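Okay, so my kitchen drawers had been sticking for years, and I finally fixed them with a stub of candle! The house went up in 1892 and I swear those wooden runners have never been touched.

Pull the drawer all the way out and empty it (I found 83 cents and a key to who knows what). Brush the crumbs off the runners, then sand the shiny spots lightly with fine paper, going with the grain.
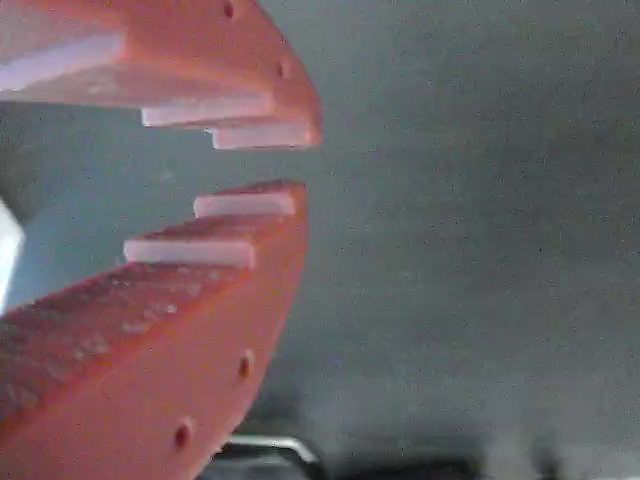
Now rub the candle along both runners, pressing pretty hard, and do the bottom edges of the drawer too. Plain white wax is best. My neighbor Violeta Cisternas uses bar soap, but mine got gummy by November.

Slide the drawer in and out a dozen times to spread the wax. Still catching? Wipe it down and give it 2 more coats on the tight side.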